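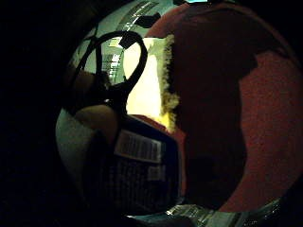

Part-time glove and gripper technician, Mimutix

Grudberg needs a person to look after one machine: Mimutix, our hand tracking cell. We wanted less upkeep. We got more cables.

The work

Charge and check the handheld gripper. Inspect the glove lead at the wrist before each session. Check that the square marker on the back of the hand sits flat, and replace it if it has lifted. Recalibrate every 45 minutes, whatever the manual claims. The supplier says the glove is good for 200 hours – we'll believe it when one gets there.

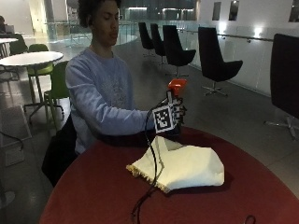
Erdem, on our last technician's notes: the tracking is rarely at fault, look at the connector first. We partly agree. You may prove us both wrong, with a written log.

You should be able to solder thin wire and say no to a rushed start. A robotics degree is optional and has not helped much so far.

Terms

4 sessions a week until the end of May, at the Nerneck building. Apply by 25th October, quoting reference 358, with one page on something you repaired that stayed repaired.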